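Review: the Plurnon slotted table, one quarter in

Filed under Equipment and planning

We bought the Plurnon table in April, after most of a year of making do with a sheet of plywood and clamps. It is a workbench top made from aluminum extrusion with parallel slots across the width, sold for small automation cells like ours. We take apart office desktops for parts and drives, and the table is what the arm, the fixtures and the computers all depend on. This review covers what it cost us, what the price left out, and whether I would put it in the budget again.

The top itself was $993. That does not include legs, hardware or freight. Legs were another $300, and the starter box of slot nuts and bolts was $82. Freight was quoted separately and came in at $400, a figure I had not planned for. Anyone writing a budget should ask for the delivered price first. The sales page shows the top standing on its legs with a price next to it, and that price is for the top.

Assembly took two of us a morning. The leg brackets went on without trouble. Leveling was slower — the feet have a short range of adjustment and our floor slopes toward the drain, so we ended up with steel shims under two corners. The instructions are four pages and mostly drawings. They do not give a torque value for the bracket bolts. I wrote to Plurnon and had an answer the next day.

In use, the slots are the reason to pay this much. A fixture plate can be moved and fixed down again in a few minutes. On the plywood, every change meant new holes, and after a few months there was no good wood left near the arm. We change layouts more often than we expected to, so this has saved real time. If your job never changes, you may not need slots at all.

Space is the thing I would plan more carefully. A desktop tower on its side takes up a lot of table, and the fixture plate needs its own area to the left of it. Add the arm's reach and there is less spare length than the catalog drawing suggests. Before ordering, I would tape the outline of the largest case you handle onto the floor, then the fixture, then leave room for a person to reach in.

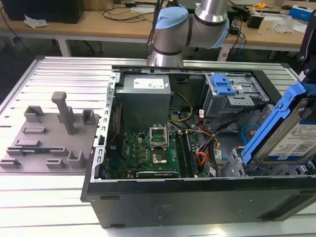
Huệ Dương asked why we had not spent the table money on a second gripper. Her view was that a hard drive in a plastic caddy and a memory module want different fingers, and that changing fingers by hand costs more over a year than a poor table does. She would have kept the plywood another year.

I see the point, and for a shop with one fixed layout she may be right. Our trouble was that the fixtures crept. We would teach the arm a position, and a week later the plate had shifted a little and the position was off. A second gripper would have had the same problem. We have put the gripper into next year's plan, with a quick changer if the money is there.

Some complaints. Small screws fall into the slots and have to be fished out with a magnet or a pick, and the magnet only works on steel ones. Plurnon sells plastic strips to cover unused slots, but they are extra and we have not bought any. The cut ends of our top were sharp when it arrived and I filed them. The finish marks where steel cases are dragged across it — only a cosmetic problem, but it showed within days.

We also had a quote from Drirow for a flat steel plate with tapped holes. It was heavier and would have been stiffer. It also needed a forklift to get it in the door, and the hole spacing did not match our fixtures. Cistbridge offered a used extrusion table at a good price, but could not tell us how flat it was, and I did not want to find out after paying.

For a first cell, my order of spending would be the arm, then the table, then one good gripper, then fixtures printed in plastic until the design settles. Keep a separate line for hardware. The starter box lasted us one layout and part of a second, and the slot nuts are not a size our local supplier carries.

I would buy it again, with the cover strips and twice the slot nuts, and with freight written into the request from the start.

Recent reviews
Drirow bench power supply: long-term notes
Three parts bins for small screws
Cistbridge used equipment: what to ask before you pay
Planning a first cell on a small shop budget
Cable covers for shared floors

Get new reviews by email. One message a month. Unsubscribe at any time.

This site uses cookies to remember your settings and count visits. Accept | Manage settings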